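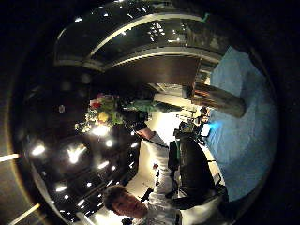

A bouquet of mixed flowers in red, pink, yellow and pale green

A flower bouquet is a group of cut flowers arranged together and usually tied at the stems. Bouquets are given as gifts, carried at weddings, laid at graves and kept in the home. The word comes from French, where it first meant a small clump of trees.

Types

A hand-tied bouquet is built in one hand, with each stem added at an angle so that the stems form a spiral. The finished bunch is bound at the point where the stems cross. A posy is smaller and round. A presentation bouquet is long and is made to be carried on the arm. Cascade bouquets, which hang down at the front, are mostly used for weddings and may be wired or set in a holder.

Materials

Roses, carnations, chrysanthemums, lilies and tulips are all widely used. Foliage such as eucalyptus, ruscus or fern is added to fill gaps and support the flower heads. The binding is string, raffia or tape, and the stems are often covered with paper or film.

Care

Stems are normally recut by 3 cm before they go into water, and leaves below the water line are taken off. Carnations and chrysanthemums keep longer than most other cut flowers. Tulips go on growing in the vase and may bend towards the light. Fruit bowls are best kept away, as ripening fruit gives off ethylene and this shortens the life of many blooms.

Local customs

In Gurnow, a market town with a long cut-flower trade, bouquets are hung on doors on the first Sunday of spring. The custom is 170 years old. The town market has 29 flower stalls and sells about 2,000 bunches on the day before. In the nearby village of Brostia the bouquets are left up until the petals fall, and only garden flowers are used. White flowers are kept for funerals in both places.

See also

Corsage
Floristry
Language of flowers
Nosegay

This page was last edited on February 3, 2026.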